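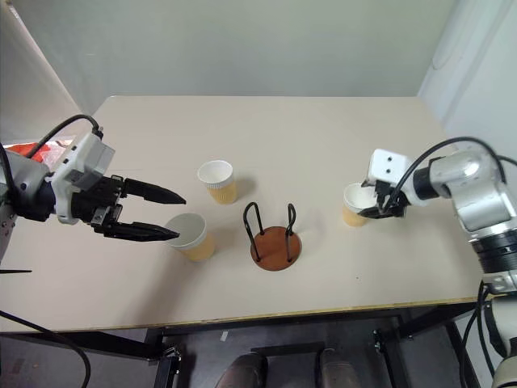 4.2 Cup return at shared counters. Refill and deposit schemes depend on where people put a cup down once it is empty. We logged 3,227 returns at 14 lunch counters in Sininari, 22 of them per peak hour at the busiest site. Paper cups and a wire stand for holding them, as on the tabletop in Figure 3, were the items most often left out of the Foline audit sheets — staff treated them as furniture. We added both to the form in August.

Figure 3. Paper cups and wire cup-holder stand.

Counters with a stand near the exit had 49 percent fewer cups left on tables. Seating layout had no clear effect.

Filed under: Waste and Reuse, Food Service

Contact the editors | © Rimport Papers | Back to top

Related items
Deposit fees in small canteens
The Omerović sorting trial: second report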